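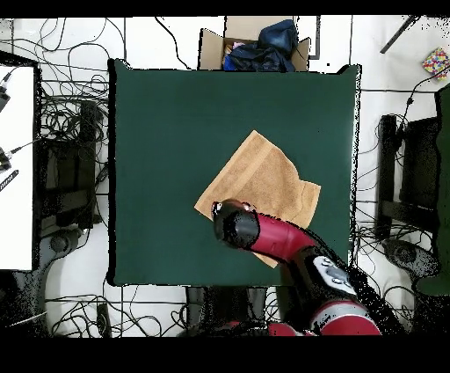
09/03/2023

So I've finally got the corner finder to a state where I don't wince when I start it up, and I promised Zlata I'd write down how before I forget all of it. This is mostly about the software. The folding itself is still a bit rubbish and will get its own post when it's less embarrassing.

Quick recap if you missed the December post: I want the arm to take a towel that's been put down any old how, work out where the corners are, and fold it in half. Towels seemed like the easy option. They're square-ish, they're one colour, how hard can it be? (I've been at this since before Christmas, so you can guess.)

My first version was pure colour. Tan towel, dark green table, threshold it, take the biggest blob, fit a rotated rectangle round it, call the four points of the rectangle your corners. And you know what, for a towel lying nice and flat it's great! It doesn't care about rotation at all, so a towel sitting there like a diamond is no worse than a straight one. The trouble starts when an edge is slightly folded over. The blob gets a little notch in the side, the rectangle still fits quite happily round the outside, and now one of your "corners" is hanging in mid-air over bare table. The gripper goes down, closes on nothing, and comes back up looking pleased with itself.

Shaohua's suggestion was to stop fitting rectangles and walk round the outline instead, looking for sharp bends. Better, but terry cloth is fuzzy, and a fuzzy outline is sharp bends all the way round. I smoothed it until the fuzz went away and by then the corners had gone as well. I spent an entire evening moving one slider back and forth between those two kinds of wrong.

What I've got now is a mix of the two. The outline gets smoothed quite hard to find candidates, then each candidate gets checked again on the unsmoothed version in a small window. If the two sides don't run straight for a decent distance away from the point, it's thrown out. Notches nearly always fail that, as one of their sides is too short. It's about 400 lines of Python, half of which is drawing coloured circles so I can see what it thinks it's doing. Those circles have saved me more time than anything clever in the other half.

The other big headache was depth. Our point cloud gets speckly along every edge, and the worst offender by miles is the arm itself. Glossy red segments, black joints, a black gripper: the depth sensor hates the lot. As soon as the arm reached over the towel, bits of noise round the gripper were being counted as fabric, and the planner (we call it Zuton, don't ask, Nazar named it) would decide the towel had grown a hump and refuse to move. Fair enough really, from where it was sitting.

Two changes sorted most of that:

- The arm gets masked out using the joint angles, with the model fattened up a bit so the speckle goes too.
- Once the gripper is close to the cloth, we stop updating the corners altogether and trust the last clean view.

I resisted the second one for ages. It felt like cheating to shut your eyes just before you touch the thing. Inna pointed out that I'd been trusting a far worse estimate with my eyes open, and I didn't have an answer.

Still on the list: the towel has a faint band across its upper part, and I'm sure that could tell us which way round it is. At the moment the code ignores it completely. Then there's the approach itself, where Zuton comes in low across the cloth and I'd much prefer it straight down. And I really should log the rejected candidates as well as the accepted ones, because when a corner goes missing I have no idea which check threw it out.

Svyatoslav wants to try the navy stuff next. On dark green. I've asked him to give me a fortnight.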